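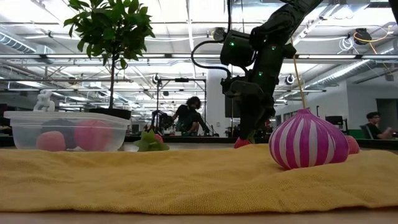
Storing play food without crushing the leafy bits?

Posted by mumof2_Mustby

We've ended up with far too much toy fruit and veg. It all lives in one deep toy chest and every time the kids dig for something the lettuce gets squashed flat. I run a little play corner at our café in Brurkilville too, so I need something that survives a morning of toddlers and can be packed away by 2. Do you sort it by type, or just sling it all in? And is there any point putting a cloth down?

Krum Kadrić

Get yourself a clear box and stop there! I tried baskets, I tried drawstring bags, and the children just tipped them out to see what was inside.
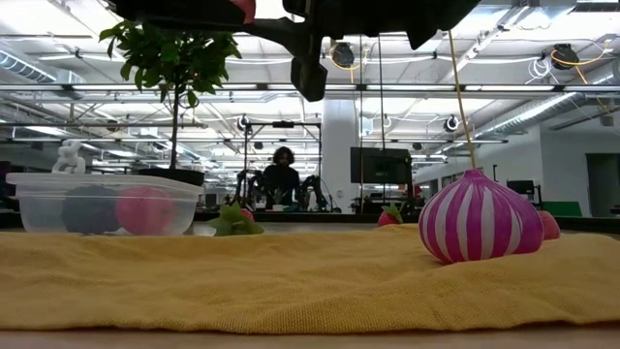 Sorting by type never lasted in our house, so now I go by how tough things are. Round, solid stuff goes in first and anything leafy stays out till last. You can see the dark purple ball and the pink-red one sitting side by side in the container, with the lettuce-looking bunch still lying on the towel next to it. And yes, do put a cloth down – a thick towel with a bit of texture is best, because round things don't go shooting off the table. Big awkward pieces like that stripy onion I'd keep on a shelf (ours never fits under a lid anyway).

Clonance158

Agree with Krum about the box, but mind the spiky ones.
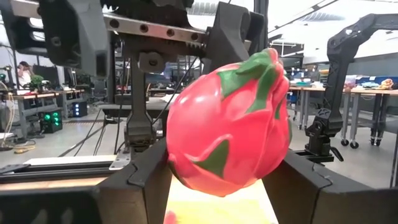 My two fight over anything exotic, so I've bought more odd fruit than apples over the years. Dragon fruit is the one to watch when you're packing. It has those pointed green-tipped bits curling over the top and sides, and if you wedge one into a full box they're what catches on everything else. I put mine in last, lying on its side. Wipe the shiny plastic ones with a damp cloth now and then, they get sticky. Don't bother with labels, my lot peeled them off by teatime.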